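## Tronon open day, who went?

**gearmoth** wrote:

Back from the Tronon open day at Pretport and my feet hurt, but wow. I stayed in the simulation room for most of the afternoon and missed the welding cell completely. Post your stuff!

The two-handed demo was my favorite. They let visitors pick the order of the jobs, and a kid of maybe ten got the whole room cheering when the left hand finally got the drawer shut. I didn't expect a crowd to get that loud over a drawer in a simulator!

**plaid_servo** wrote:

> They let visitors pick the order of the jobs

Within limits. There were 8 jobs on the sheet and you could pick from five of them. I asked about the other three and was told they were "resting." Fun demo, but I'd have liked to see the real arms do any of it. Driving two hours to look at a screen is a bit much.

**gearmoth** wrote:

The real arms were next door! The line was long, I'll give you that. They ran the real ones at noon and again at 3.

**plaid_servo** wrote:

Noon was canceled. I was standing there.

**ohmsweetohm** wrote:

Noon was moved to 12:30, they put it on the whiteboard by the coffee. I saw it, and it was slow and careful and kind of lovely to watch. Six tries at a cup, four good ones. I'd still say the simulator was the better part of the day, since they'd just reset and go again, and the woman running it answered every question people threw at her. She let us fail on purpose too (I asked for the drawer from a silly angle and got what I deserved).

**kettlebolt** wrote:

Agree with ohmsweetohm. I teach shop and I've been trying to explain to my students why you'd practice in software first. Thirteen resets in the time it took me to eat a sandwich. That will do it.

Did anybody catch what the Gajdoš people were showing upstairs? The stairs were roped off when I got there.

**plaid_servo** wrote:

Conveyor sorting. Pretty good, and I'm hard to please today. They had a proper cutaway of the gearbox you could turn by hand.

**gearmoth** wrote:

OK now I'm mad I missed that. Are they coming to the Dreltow one too?

**ohmsweetohm** wrote:

Think so, they were on the August flyer. Parking there is worse, so go early.

For anyone who couldn't make it, these are the bits of the simulator session I'd tell a friend to look for next time:

- The drawer job. Ask them to start with it partway open, it's a lot more interesting than starting closed.
- The handover, one hand to the other. They only ran it when somebody asked.
- The tabletop during a run, with both hands up and open on either side of the can, and the bowl and plate still to deal with. I liked how calm it looks right before everything gets going.

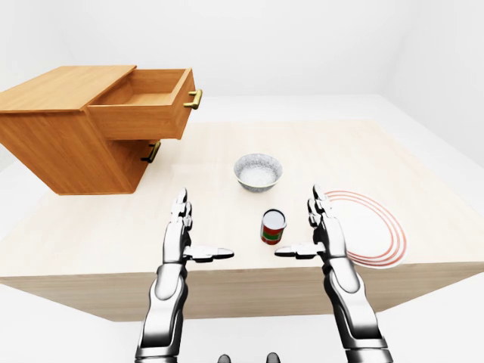 ## Dreltow carpool

**kettlebolt** wrote:

Starting this part so it doesn't get buried. I have room for 5 if nobody brings a giant backpack. Leaving from the north lot, early. Reply with whether you want the morning or the whole day.

**gearmoth** wrote:

Whole day! And I'm going to the gearbox first.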